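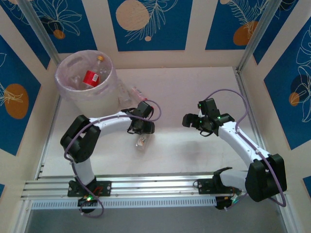
Want to spend your evenings teaching two robot arms to tidy up?

Hello! I'm Lilibeth Dalisay and I run the robotics evening club at Pumholm, up on the second floor of the old Bolger building in Pledville. We've got places going for the new term and I'd love to fill them with people who have never touched a robot before (people who have are welcome too, obviously, we're not fussy).

Our project this year is the Bottle Job. The idea is dead simple to say and a real pain to do: a pair of arms has to pick plastic bottles up off the floor and put them in a bin, without knocking the bin over and without bashing into each other. We're taking it to the Walach student challenge in April, and I would very much like us not to come last again!

What you'd be doing

Mostly driving the arms by hand, over and over, so the software has good examples to learn from. It sounds dull and for the first ten minutes it is, and then you get weirdly competitive about it. Small bottles lying on their side are the worst, so if you've got patient fingers I want to hear from you. We also need somebody to look after the recordings and chuck out the bad ones, and a couple of people who don't mind cable ties and Allen keys. Yareli Magaña does our code and is happy to teach Python from scratch, but you don't have to go near it if you'd rather not.

Oh, and if you can draw or paint, please say so. I like our robots to work somewhere with flowers on the walls and I've got plans for the next lot of panels.

Who can come

Anyone aged 16 or over. You don't need to be enrolled on a course with us. We meet in room 557, evenings only, two hours a go, and there's a lift. It would be good if you could manage most sessions up to the challenge, but I know people have shifts and kids and exams, so just tell me what you can do.

It isn't paid, I'm afraid. The club is free, though, and we cover your travel and lunch on challenge day. There's also tea, and biscuits when Baltazar remembers.

How to get in touch

Send me a few lines by 24 November 2019 saying who you are and why you fancy it. No CV please, I won't read it. You can leave a note for me at the Pumholm front desk or ring extension 2157 and talk to Oanh Đoàn, who keeps the list. We've got 19 places and I'll get back to everybody either way.

If you're not sure, come up one evening and have a go on the arms first. Bring an empty bottle, we get through loads.

Lilibeth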